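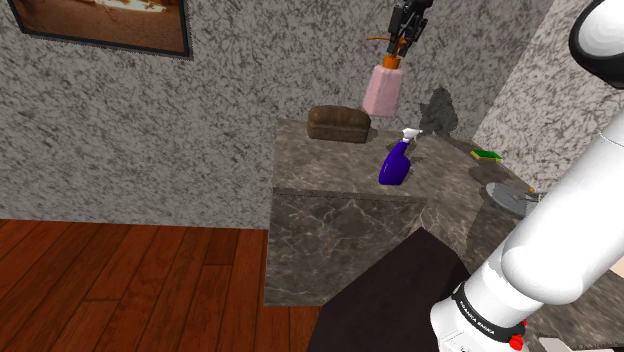
Step 1. Set up the counter task

Open the Tellwood project and load the corner kitchen layout. The arm is mounted next to the counter, and the camera looks past it toward the back wall. Leave the camera where it is. If you move it between sessions, the examples from the two sessions should go in separate folders.

The object list for this task is in objects.txt. It includes the pink bottle, the blue spray bottle, the bread, the sponge and the plate. The bottle is the target and everything else is clutter. Turn on "shuffle clutter" so that the other objects get new positions at each reset. Wall and floor textures are set on the Room tab, and you can leave them alone for a first batch.

Step 2. Check the grasp

Run one pick by hand before you record anything. Bring the gripper straight down over the bottle, close the fingers on the orange cap, and lift. Stop when the bottom of the bottle is well clear of the counter. If the bottle slips, lower the closing speed in the Nuttall controller panel and try again. Do not raise the friction value to fix a slip. It makes the pick easier in simulation and the policy will learn to depend on it.

Step 3. Record

Press R to start and R again to stop. Each recording saves the camera images, the joint positions and the gripper state.

Hold still for 2 seconds at the end of the lift. The trainer uses that pause to mark the end of the example.

Collect 200 examples before the first training run. Change your approach a little from one to the next: come in from the left, come in from the right, start high, start low. Keep the slow ones. Delete any in which the arm hits the wall or knocks an object to the floor.

Step 4. Clean up the folder

Run the Tokine checker on the folder. It flags recordings with missing images and recordings in which the gripper never closes. Look at each flagged file before you delete it, as the checker also flags very short picks that are fine.

Our own set for this task came to 1,277 examples after cleaning, collected over several weeks in May. The first usable policy needed far fewer than that. Most of the later ones went into cases where the spray bottle stood close to the target.

Step 5. Export

Choose Export, then Zalo format. Name the folder with the task, the camera and the batch number. Write the controller settings in the notes field, including the closing speed if you changed it in Step 2.

Page last updated 23 September 2022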